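3.2 Break habits in shared workshops

We asked people at two sites, Plakitz and Biretstead, when they stopped work and why. Most could not say. Diaries were filled in for 26 working days starting in January, one line per break – time, place, who with. Not much to ask, but the lines got shorter as the weeks went on and by the end many just said "tea".

Breaks at Plakitz came in clumps. The kettle sits by the main door there, so one person getting up tended to bring others along. At Biretstead the kitchen is down a flight of stairs and people went alone or skipped it. Earlier work by Ó Briain found much the same in open offices, though with a far smaller group and no diaries. We had 50 people and more than 1,000 usable lines.

Length of break is harder. People round up, or down if they think the boss will read it. We dropped any line with no end time, wich hit Biretstead worse than Plakitz. The two sites should not be compared on length for that reason, only on timing and company.

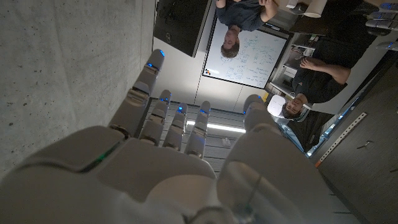 Figure 4. Robotic hand with blue lights on the fingers, concrete wall behind.

Company mattered more than we had thought. Those who took the first break with someone else were likelier to take a second one at all. Jenis argues this is down to noise – quiet rooms make people shy of getting up. Could be. We did not measure noise, and the diaries has no column for it. Age made no clear difference at either site. Nor did length of service, once part-timers were taken out.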